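Flestik Temple Trust
Minutes of the Festival Planning Meeting, December

The meeting opened at 6:30 p.m. in the dining hall. A quorum was present. The minutes of the previous meeting were read and approved with one correction: the flower order was placed with Moltance Floral, and the earlier minutes had it under the hall rental.

1. Lamp festival

The board reviewed arrangements for the evening lamp festival. The main procession will start from the east gate at 5:45 p.m., go once around the outer path, and return before the 7:00 p.m. prayer. Last year the procession was late getting back and the prayer had to be held up. The priests asked that the musicians walk ahead of the deity this time and stop playing at the flagpole.

Clay lamps: 2000 have been ordered. The supplier will deliver to the side door. Lamps left over from last year may be used along the parking lot wall if they are not cracked.

Oil will be bought from the same store as before. Wicks are being rolled by the Sunday school families and should be handed in at the front office.

Moved and seconded that the lamp order be paid on delivery. Carried.

2. Meals

The kitchen group reported that 943 meals were served on the main day last year and that food ran out before the second line was finished. The group asked for a larger rice order and a third serving table. Both were agreed to.

There was a long discussion on whether to keep seating people on the floor in rows or to move to a buffet. Several members felt strongly that the meal should be served in the old way, at least for the elders. It was decided to seat the first two sittings in rows and run the rest as a buffet. Paper plates will be used for the buffet and leaf plates for the seated meal.

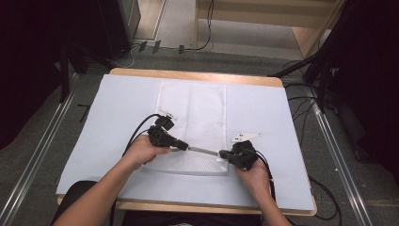
Hendriks Rentals has quoted for two extra warming cabinets. The board asked for a second quote before deciding. The item is carried over.

3. Parking and traffic

The overflow lot on Zevau Road is available again. The owners want it cleared by 10:00 p.m. and the gate chained afterward. Shuttle vans will run from 4:00 p.m. A sign is needed at the corner, as drivers missed the turn last year and ended up in the school driveway.

The neighbors will get a letter with the dates and hours. The draft was read out and approved. The line about drums is to be changed to say that drumming ends at 8:30 p.m.

4. Accounts

Donations received for the festival fund to date: $3821. Received in the offering box at the side shrine: $384, to be moved to the same fund.

A member asked if receipts could be sent by email. The office will look into it and report back.

5. Repairs

The hand railing on the south steps is still loose. It must be fixed before the festival. The office will call the contractor again, and if there is no answer the steps will be roped off and the ramp used.

The shoe racks have been moved to the covered walkway. No complaints so far.

6. Other business

A request to hold a wedding in the main hall on the morning of the lamp festival was declined. The afternoon before was offered.

Children's dance groups must send in their music ahead of the rehearsal.

The next meeting will be held at 6:30 p.m. in the same room. The meeting closed at 8:10 p.m. with a prayer.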